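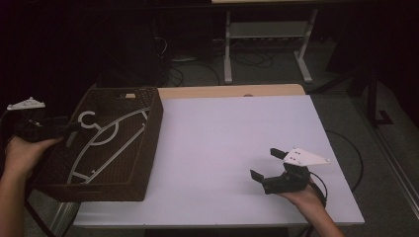

Hanger and basket task, both grippers in use, seen from the operator's head view.

Rernis Two-Hand Gripper Kit
Equipment page, reviewed by Shobha Varma for Nostemdale
Last updated 23 February 2026

Price as reviewed: $3000 for the pair, cables included
Operating: hand-held, two at a time, one person
Connection: wired, one cable per gripper
Tracking plate: triangular, mounted on top of each gripper
Warranty: 13 months
Our position: usable, overpriced, wait if you can

What the listing promises

The Rernis page says the kit lets "anyone" record two-handed work for training a robot arm, with no robot in the room. You hold one gripper in each hand, do the chore, and the software turns your motion into something an arm can copy later. It also says setup takes minutes and that new operators are "productive in the first session." I have read that last sentence on five different products now and I still don't know what it means.

The idea is sound enough. Teaching by moving a real arm is slow, and the arm costs far more than this does. Whether this particular kit is the one to spend money on is a separate question, and the listing does its best to keep you from asking it.

What's in the box

Two grippers, left and right. Two cables. A head mount for the camera (the camera is sold separately, and you have to scroll a long way to find that out). A hub that both cables plug into. A printed card with a web address on it where a manual ought to be.

The grippers are black with two fingers each. The white plates on top come off with a small hex key. The key was missing from our box. Palaniappan, the reseller we bought through, mailed one after two emails.

Setup

It took us most of a morning. The software wants the plates calibrated one at a time, and if you set a gripper down in the middle of it you start over. The second time I did it in 35 minutes. Shahzad Magsi, who had never touched the kit, needed longer than that and got a left plate that was plainly off by a finger's width. The software reported it as good. We only caught it by watching the playback.

That bothers me more than the time does. A bad calibration that gets flagged costs you a few minutes. A bad one with a green check next to it costs you a day of recordings.

In use

Our main test was household handling: a woven basket, a plastic hanger, a board on top of a table. Put the hanger in, take it out, move the basket, turn it around. Easy for hands, less easy through a pair of grippers.

The fingers close evenly and the trigger has a nice light pull. On the thin plastic of a hanger they held well as long as I took it by a straight section. At the curve of the hook they slid, and no amount of squeezing helped. The basket rim was fine from the outside. From the inside the plate kept bumping my other wrist, and I started to do the task in an odd, elbows-out way to avoid it. Anyone planning to train on this data should think about that. The arm will learn the elbows-out way too.

We kept 488 takes across the test period. Dropped tracking was the most common reason for throwing one away, and it nearly always happened when one plate passed behind the other. The listing calls the tracking "continuous." On our table it was continuous until the two hands got close together, and putting the hands close together is the whole reason to buy two grippers.

Weight is okay for short stretches. By the end of an hour I was resting my forearms on the table between takes. Shahzad has bigger hands and complained about the grip instead: his little finger had nowhere to go.

The cables

Wired is a fair choice. No batteries to charge, no dead gripper halfway through a take. But these cables are long, stiff and heavier than they need to be, and you feel them pull when you reach across your body. There are no clips in the box and no strain relief to speak of where the cable meets the gripper. After the first week the right one had a kink near the body that we've been watching ever since. It still works. Replacement cables are listed as "contact us," never a good sign.

If you buy this, plan where the cables will run before you plan anything else. Overhead would be my choice. We ran ours on the floor and I stepped on them all day.

Software

It records, it plays back, it exports. The export is a plain folder of files with sensible names, and I'll give Rernis full credit for that, having dealt with worse. There is no way to mark a take as bad while you are wearing the rig. You have to put a gripper down, walk to the computer, and click. A foot pedal is "on the roadmap." It was also on the roadmap in January of last year, when I first asked.

Updates come through the hub. One of them reset our calibration without saying so.

Compared with the Arerlow set

The Arerlow grippers are the obvious other choice. They are wireless and noticeably lighter. Their fingers are softer and did better on the hanger hook, worse on anything with weight. Battery life was short enough that we kept a spare pair charging. Tracking dropped out about as often, though it came back faster. I would not call either one finished. If your work is mostly light items, I'd lean toward Arerlow. For long days at one table, the Rernis makes more sense, provided you can live with the cables.

Claims we could not check

"Works with any arm." We tried it with one arm, and that one needed a file edited by hand.
"Lab-grade accuracy." No number is given, so there's nothing to measure against. I asked for one. The answer was a link back to the product page.
"Trusted by teams worldwide." No teams are named.

Who should buy it

A group that already has someone comfortable fixing tracking problems, and that has a fixed table to set it up on and leave it. You'll get decent recordings once you learn its moods.

I would not buy it for a classroom, or for any place where the kit gets packed up every night. Calibration alone would eat the hour. I also would not pay full price. Palaniappan took a little off when we asked, and I suspect they would take off more for two kits.

Returns

Rernis accepts returns on unopened boxes only. Palaniappan accepted opened ones at the time we ordered, less a restocking fee. Get that in writing before you pay, and ask for the hex key.

Corrections to this page go to Shobha Varma at the Nostemdale equipment desk. If Rernis sends an accuracy figure, it will be added under the claims section along with our own measurement.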